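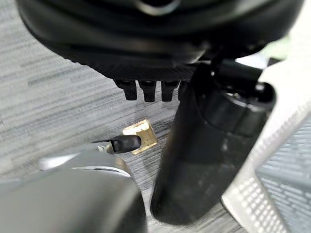

1/ floor day. everything that's been sitting down there gets picked up or gets tossed, no third pile

2/ first find: a little square plate, gold colored, notch in one side. brass maybe? no clue what it came off of. dark floor so at least it shows up

3/ Nafula says it's off the old Wirkau cabinet. checked. the Wirkau plates are round. so no

4/ putting it in the odds jar anyway. the jar has 11 things in it and I can name 2

5/ ok broom. started by the door, which was dumb, now I'm pushing everything toward the wall with the outlets. starting over from the back

6/ does anyone know what takes tape gunk off a painted floor? tried dish soap, meh. got a bottle of Ziton under the sink but the label says test a corner first and I keep forgeting to test a corner

7/ tested a corner. waiting

8/ Oduor just walked across the corner

9/ ok it's fine, paint's still there. gunk mostly gone, bit of a shine where I rubbed too hard. doing the long strip by the shelves next

10/ while that dries, posted the plate in the Mabula swap group in case somebody's missing one. 1,116 members and so far one guy asking if I'm selling the jar

11/ not selling the jar

12/ strip done, knees done. mop tommorow. if you know what has a small square plate with a notch on one side pls tell me, it's bugging me way more than it should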